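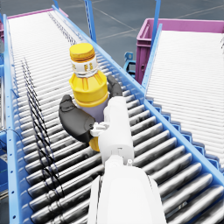
brellby-cell

Simulated bottle picking cell: one arm, two roller conveyors, a few crates and a great many bottles. Version 2 of the scene, last tidied up in May 2021.

What you get

This repo holds the Brellby scene, the settings that go with it, and my notes on keeping it in working order. I built it in Jistau, which is the simulator we all use in the lab, and the only one I've tested it in. If you've come looking for the trained grasping policy, it lives in the beaudoin repo next door. What's in this one is the cell itself, and most of this README is about how to get it running and what to do when it starts misbehaving (it will, usually after you've moved a conveyor).

scene/ has the cell layout and all the fixed parts
objects/ has the bottles and crates
config/ has the physics, gripper and spawner settings
checks/ has the little scripts I run before every batch
runs/ is empty until you make some

Getting it going

Copy config/local.example to config/local and put your own paths in. Then start Jistau, open scene/brellby and wait for the loading bar to go away completely before you touch anything. I know it looks ready before that. The conveyor rollers are separate bodies and they're the last thing to settle, so if you press play early you get one conveyor that rolls and one that just sits there, and you'll spend the morning looking for a bug in the wrong place. I did.

Once it's loaded, run checks/home. The arm should go to its home pose over the nearer conveyor with the fingers open and stay put. If it drifts, see the bit on joint holding further down.

After that, run checks/one_bottle. It spawns a single bottle, picks it up, holds it over the rollers and puts it down again. Watch this one with your own eyes at least once. The log will tell you "grasp ok" for some really horrible grasps!

Setting up the gripper

The fingers come from our Faltent gripper model. They're curved, and the two sides don't meet the bottle in the same place: one hooks round low down while the tip of the other pushes in higher up, just under the shoulder. That's a good grasp for this bottle. You don't need to make it symmetrical, and please don't try to fix it by moving the finger frames, which I've now had to undo more than once.

Things you can sensibly change in config/gripper:

close_force. Leave it alone to begin with. Too low and the bottle slides down through the fingers during the lift, too high and it pops out upwards like a bar of soap.

pad_friction. Only affects the fingers. The bottle has its own friction value in objects/, and Jistau combines the two, so if you raise both you'll get fingers that won't let go.

hold_steps. How long the grip has to stay closed before it counts as a hold. I use 200. With anything shorter the check passes while the bottle is still wobbling.

finger_collision. Set to "pads" for normal work. "full" includes the small white connector pieces behind the finger as well, and it's a lot slower. I switch to full when I'm debugging a strange contact and straight back again afterwards.

Setting up the conveyors

Both conveyors are the same model with the same light blue side rails, placed parallel to each other with a gap between. If you need to move one, move the parent frame and never the rails or the rollers on their own. The rollers look for their rail when the scene loads, and a roller that can't find its rail doesn't complain, it simply stops turning.

The mounting bracket in the gap belongs to the frame too. It has a collision shape, so the arm planner knows about it. Keep it that way. I turned it off in March to speed up planning and had the forearm going cheerfully through solid metal for a whole batch before I noticed.

The posts behind the conveyors are fixed to the floor. They're also in the planner's world, and if you add a post of your own you have to add it in config/obstacles by hand. Being visible in the scene isn't enough.

The cables on the rollers are the slowest thing in the whole cell. They're chains of short links, and they run on their own solver settings (config/cables). If the scene crawls on your machine, lower the cable iterations first and leave everything else as it is. If they start to twitch, you've gone too low, so go back up a notch.

Bottles and crates

The bottle I use for every check has a bright yellow screw cap, ribs on the yellow shoulder and a pale lavender middle. It's light, it's got a nice awkward shape, and the colours make it easy to see at a glance which way up it is in a small viewer window. When you bring in a new bottle, give it a simple collision shape first and get one clean pick before you go anywhere near the detailed mesh. The ribs are lovely to look at and terrible for contact solving.

Crates are static by default. You can make them movable with crate_fixed = no, but then do check that the rim isn't touching a conveyor rail at the start, or the two will push each other apart on the first step and you'll have a pink crate flying across the floor.

Routine care

My habit, for what it's worth:

Before each batch: checks/home, checks/one_bottle, and a quick look at the free disk space.

Every 1000 picks: stop, reload the scene from scratch and start again. Tiny errors build up in the roller positions and a reload clears them. I've looked for the proper cause and haven't found it yet.

After changing anything in scene/: run checks/rollers. It spins each roller in turn and prints the ones that don't move. The list should be blank.

After a Jistau update: run the lot, and compare the contact log with the saved one in checks/reference. Small differences are fine. If the order of contacts has changed, tell me before you go on.

When it goes wrong

The arm sags slowly from the home pose. Joint holding has been switched off, most likely by a script that crashed halfway. Run checks/reset_hold and try again.

The bottle sinks into the finger pad. Your time step is too long. Halve it. If it still sinks, look at the bottle's mass, as a missing value gets read as one very heavy bottle.

The bottle leans a bit in the grip. Leave it. As long as it stays still through the hold steps it counts, and the place routine corrects for the lean.

The planner gives up on every target. Check the scene units. I've had this from importing a crate in millimetres, which made it the size of a house and put the whole arm inside it.

Error 13 on start-up. This one's ours, and it means the gripper file and the scene file come from different versions. Pull both again. Editing the version line by hand makes the message go away and gives you fingers mounted back to front, so don't.

The rollers turn but the bottle stays where it is. Look at roller friction in config/physics. It goes back to zero if there's a typo anywhere above it in the file.

Known gaps

There's no belt drive, so the rollers are all turned directly. The bottles are empty and nothing sloshes. The pads bend a little on screen, but the contact model treats them as rigid, so please don't use this cell to measure grip force. I'd like to sort out the pads next, and after that the reload business.

Changes you want to send me

Open an issue first if it touches scene/. For config/ just send the change, along with the output from checks/one_bottle before and after, and say which Jistau version you're on. New bottles are always welcome!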